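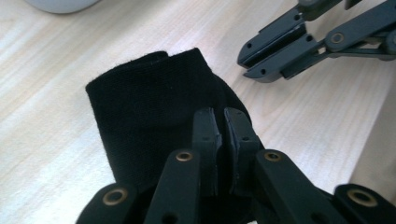 How to run a sock folding table at your open day

In May we opened the workshop at Rolbridge to visitors for one afternoon, and the table with the hand-held grippers had the longest line. Several people from other labs asked me how we prepared it, so I write down the steps.

What you need
One pair of matching grippers, a plain table, and socks. We used dark socks on a light wooden table. Visitors standing in the second row could follow the fabric easily, but black cloth next to dark gray fingers is harder to see up close. If you have a red or yellow pair, put it on the table too.

Step 1. Prepare the table
Push the table to a place where people can stand on three sides. Check the light before the doors open. Strong light makes pale wood very bright, and ours needed a curtain after 2 p.m.

Step 2. Check the grippers
Open and close each one ten times. The fingers should move together and the joints should not scratch or stick. Tighten the screws now, not when there is a child waiting.

Step 3. Show it slowly
Tsegereda Demissie gave our demonstration, and she always began with one hand. Pinch the sock near the fold, on one side only, and keep the second gripper open above the table. Let the visitors look at this for a moment. Then bring the second gripper in, take the free side, and lay the sock flat.

Do not speak while you grip. Explain first, then do it – people cannot listen and watch the fingers at the same time.

Step 4. Give the grippers to the visitors
Most adults squeeze too hard. Tell them to close until the fabric stops sliding, and then stop. Children usually find this without help. Three minutes for each person is enough.

Step 5. Connect it to the robot
After the table, walk the group to the robot arm and let them see it do the same fold. They have now felt how difficult a soft object is, and their questions become much better. Abrehet Habte kept a sheet of paper there and wrote the questions down. The most common one was what happens if the sock is inside out. Our robot folds it inside out.

Small problems
If a sock slips again and again, wipe the finger pads with a damp cloth and dry them well. If the line is too long, open a second table – we did this too late.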